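Lewis cell, chip insertion: dropped parts and a missed stop
November 28, 2019

Stopped the run at cycle 424. The gripper lost the processor on the way to the plate and the arm went through the whole insertion move with nothing between the fingers. It pressed the closed fingers against the slot border before the force limit tripped. No damage to the plate that I can find. The chip landed on the bench, one corner chipped, goes in the scrap box.

Log shows finger position at 2,556 counts at pickup and 3,925 by the time of the stop. So the hand knew it had closed past chip width and the Flumlow script never looked. The grip check only runs once, right after pickup. That is the real fault. The drop by itself would have cost us one part.

Put a fresh chip in the fingers by hand (arm disabled, key out) and jogged up to the plate to look at the approach. Fingers on the left and right edges, heat spreader facing out, slot straight ahead above it.

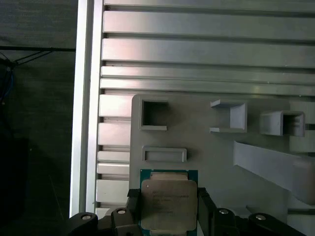
What I changed
Grip check now runs at pickup, before the approach and again before the press. Any reading over the limit holds the arm where it is and raises a fault. Tested it by closing on air: 2 tries, stopped both times.

Force limit on the press move lowered. The old value was left over from the Stuvora connector job and is too high for this.

Wiped both finger faces with alcohol. The left one had a film on it, could be from the tape we used last week. I don't know yet if that caused the slip.

Still open
Close force may be too low for a part held by its edges. Don't raise it until we know what the board edge can take. Sterneck has spare fingers with a softer face, asked for a pair, they are saying January.

Until then run at half speed with someone at the stop button. No unattended runs.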